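Protside releases Ritard 10, with a planner you can argue with

Goltunness, December – I've been writing the release notes for Ritard since the first version, and this is the first time I've been asked to do the press release too, so please bear with me if it sounds like a changelog with a coat on.

Ritard is our motion planning software for robot arms. You give it a robot, a room and a task, and it works out how to move the arm without hitting the furniture. Version 10 is out today, and the big change is that you can now stop a plan halfway through, drag any waypoint somewhere else and have the rest of the path recalculated from there. Customers have been asking for this for ages (so have I, and I sit next to the people who build it!).

The other piece I'm really happy about is Ren, our new scene tool. Ren builds simulated rooms for testing – tables, screens, cupboards, wall textures, odd clutter on the floor – and shuffles them so your controller doesn't get too comfortable with one layout. It ships with 68 room templates, and you can save your own. We used to keep a folder of hand-made rooms that only two of us knew how to open, and I won't miss it.

A few smaller things worth knowing. Grasp settings now live in the same panel as the arm settings. Thin held objects such as pens and probes get their own collision shape, so the planner knows where the tip is and not just where the fingers are. Replanning after a dragged waypoint takes around 30 milliseconds on our office desktops. Old project files open as they are, but custom camera setups need to be exported again from the previous version first. Please do that before you upgrade – the installer will remind you, once.

Ritard 10 costs $899 per seat, with Ren included. Anyone with a current support plan gets it at no extra charge, and schools can write to us for classroom licenses. The download is on the Protside website under Products, along with the full notes and a getting started guide.

Press questions and review copies: the press desk at Protside, Goltunness. We're in from 10 a.m. 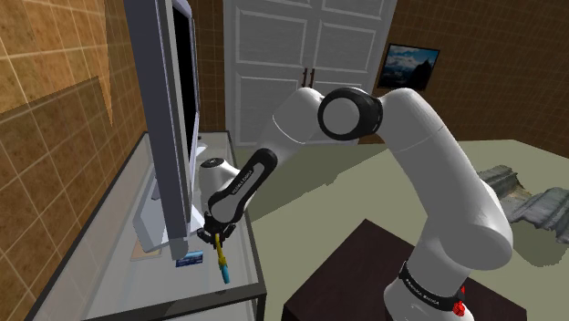

Simulated Franka Emika arm holding a slender yellow object over a glass-topped table.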